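4.3 Détartrage de la bouilloire Sivance

Attention : débrancher le socle et laisser refroidir l'appareil avant toute intervention.

1. Retirer le filtre du bec verseur.
2. Verser 496 ml d'eau froide, puis 2 sachets de détartrant Plorari.
3. Rebrancher le socle et lancer le cycle court. Ne pas porter à ébullition.
4. Laisser agir 18 minutes, couvercle ouvert.
5. Vider, rincer deux fois, remettre le filtre en place.

Note : en eau dure, répéter l'opération toutes les six semaines. Le voyant orange s'éteint après le premier cycle complet. 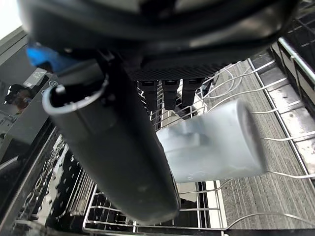 Peut-on remplacer le détartrant par du vinaigre blanc ?
Le vinaigre blanc convient, dilué de moitié, avec un rinçage supplémentaire.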